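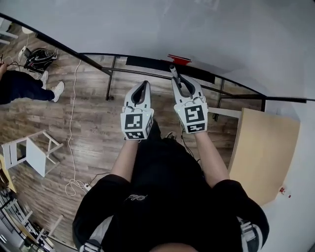
Prirnari Releases Skorker 2, Software That Turns Hand-Held Gripper Recordings into Robot Arm Motions

New version checks recordings as they are made and plans around the limits of the arm that will replay them

KOPPEL, February – Prirnari today released Skorker 2, the second major version of its software for recording manipulation tasks with hand-held grippers and preparing those recordings for use on robot arms. The release is available now to all current license holders.

With Skorker, a person performs a task with a gripper in each hand. The software follows each gripper through the black-and-white markers printed on the cube at its base, works out its position and the opening of its jaws, and writes both to a time-stamped track. The tracks are then used to train or program a two-arm robot.

The largest change in version 2 is that tracking now runs during the recording. In the first version, an operator learned that a marker had been lost only after the files had been processed, often the next morning. Skorker 2 reports a lost marker while the operator is still standing in place, so the take can be repeated right away.

"Our own people were throwing out too many takes," said Lucie Kennedy, product lead for Skorker at Prirnari. "You would record all afternoon and find out later that your wrist had been turned the wrong way for half of it. We wanted the software to say so at the time."

Skorker 2 also adds a reach check. Users load a model of the arm they plan to use, and the planner marks any part of a track the arm could not follow because of joint limits, speed or a collision between the two arms. Short problem sections can be smoothed automatically within a tolerance the user sets. Longer ones are flagged for a new recording. The original track is always kept.

Other changes in this release include:

Marker handling. When one face of a cube is hidden, the tracker continues from any other face in view. Calibration of a new cube takes 4 minutes.

Two-hand timing. Left and right tracks share one clock, and handovers from one gripper to the other are labeled for review.

Thin objects. Jaw width estimates have been reworked for rods, tubes and pens, which the first version often recorded as a fully closed grip.

Export. Tracks can be saved in the existing Skorker format or as plain tables. Files from version 1 open without conversion.

Drunby, a contract assembly company, tested the software before release on 40 tasks from its cable and fixture lines. Algirdas Vasiliauskas, who manages automation at Drunby, said the reach check had changed how his staff set up their work.

"We moved a bench because of it," Vasiliauskas said. "The operator could reach the far bin easily and the arm could not. I would still like better handling of soft parts, and I have told them that."

Prirnari said support for soft and bending parts is in development and is not included in this release.

Skorker 2 is free to customers with an active support plan. New customers can request a trial license through the Prirnari sales office in Koppel. Version 1 will receive fixes for 2 more years.

About Prirnari
Prirnari develops perception and motion planning software for robot arms. The company is based in Koppel.

Press contact
Rūta Petrauskas, Prirnari Communications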